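Treteo Tabletop: a two-gripper comparison set for kitchen things
README, last touched 24 February 2025 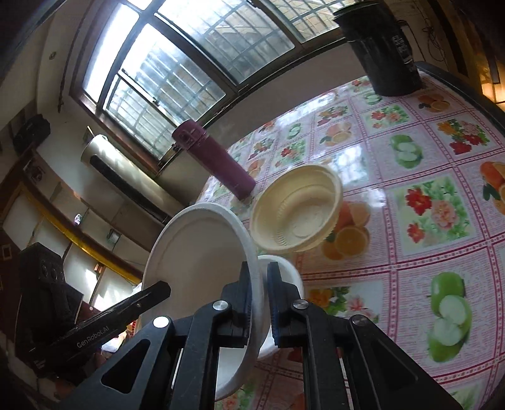
Hello, and thank you for taking the trouble to open this file before the data folders! The set grew out of a long-running argument between Wendy Lightfoot and me about fingers. She likes a narrow finger that gets in under things, and I like a broad one that forgives a sloppy approach, and by December we had talked about it so much that it seemed kinder to everyone to go and record something.

What's in it

There are 2,172 clips, all made with hand-held two-finger grippers at ordinary tables in ordinary homes. Every session uses a pair, one in each hand, and the view comes from the gripper itself, so please expect steep tilts and the odd wall at a funny angle. The objects are plates, bowls, colanders, bottles and the like. We kept the tablecloths people already had on — shiny, busy ones included — and left the curtains as we found them, so daylight can be very strong in places.

The two finger sets

Ferrand fingers are the broad ones and Miltix fingers are the narrow ones. Each clip's notes file says which was fitted, under "fingers". Around 600 clips were made with Miltix and the rest with Ferrand. I know that's lopsided. Wendy has pointed it out more than once, and she would like you to know that she was away for a good part of the recording.

Labels

Each clip has a task name, a start and end mark for every grasp, and a plain yes or no for whether the object got where it was meant to go. Where a grasp took in more than one object, say a plate rim together with the side of a bowl, the label is "double". We went back and forth over whether to count those as failures and in the end left that to you.

Known troubles

Glossy cloths and white crockery upset our depth estimates quite badly, and in 65 clips we gave up and left the depth folder empty. Overexposed windows can throw the tracking off for a moment or two. The left and right clocks drift a little in longer sessions, so do run the alignment script in the tools folder first.

Getting started

If you only want a taste, the Wosetti subset has 1,000 clips and unpacks on a modest laptop. Start with its notes file, then open a few clips from each finger set side by side before you train anything.

Corrections are very welcome, and I do read them all, though slowly.

Poppy Bloxham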